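Hand-Held Grippers for Locker and Cabinet Work: What to Budget For

7/6/21
By Zanele Mkhize

Print this page | E-mail this page

We love the Flekeo hand-held gripper, and it's a great way to start teaching a robot to open doors before you own the robot! Plan on a pair per person - one for each hand - plus a bank of ordinary lockers with handles and key locks.
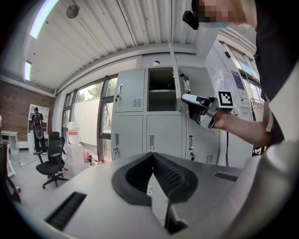
Czarnecka wrote in to ask whether one pair could be shared by two people working in turns, and whether spare finger pads should go on the first order or wait until August.

Sharing works fine, and yes, order the pads now. We set aside $300 for spares and $48 for printed markers, and that felt comfortable.
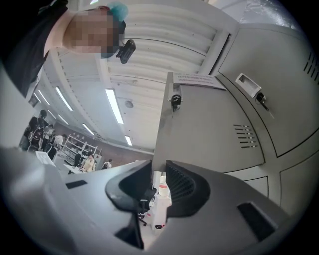

Floor space deserves a line in the plan too. Allow room for a door to swing fully open with a person standing in front of it, and book sessions of 30 minutes with a proper break - arms get tired! Anyone planning a full day will be glad of a second crew.

Before you order, check:

- Locker doors with more than one style of handle
- A spare key for every lock
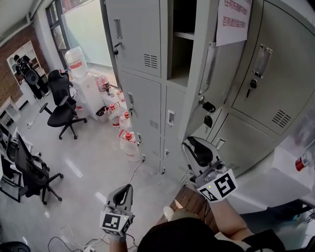 - Delivery to Plostau or Drernau, 60 days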